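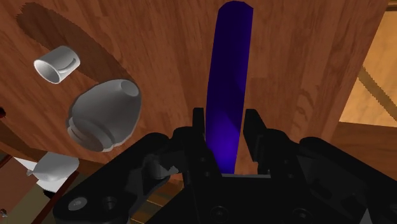 ok so I finally finished my grandmother's recipe box and I have feelings, this might be a long one

she kept 969 cards. NINE HUNDRED SIXTY-NINE. I've been typing them up since April and my wrists are toast

a good 20 of them are the same lemon cake. same cake! one says "more butter," one says "less butter," one just says "ask Gus"

(Gus is my uncle, he does not remember the cake) 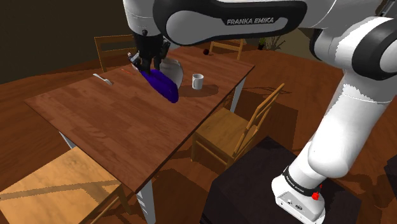

Issue 10

that's the newsletter number btw, the whole lemon cake saga is in there if you want the long version with all the butter drama

my favorite card is for something called Nundwood pudding. I've asked the whole family. Is it a place? A person? The directions are "bake until it looks like Nundwood" so thanks grandma

I made it anyway and brought it to dinner at my cousin's and people had seconds, so I guess it looked like Nundwood??

also she wrote everything in pencil and then went over the good ones in pen, which is the best rating system I've ever seen and I'm stealing it 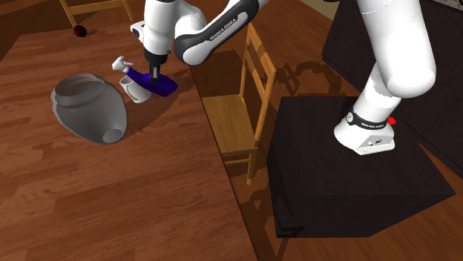
Esther Were
Home cook and newsletter writer

next up is the pickle section, and it's a mess. Half the cards have no amounts, just "enough vinegar." enough for WHAT

if your grandma also made a pudding you can't explain, please reply with the card, I want to see all of them!

going to go ice my wrists now, pickles next week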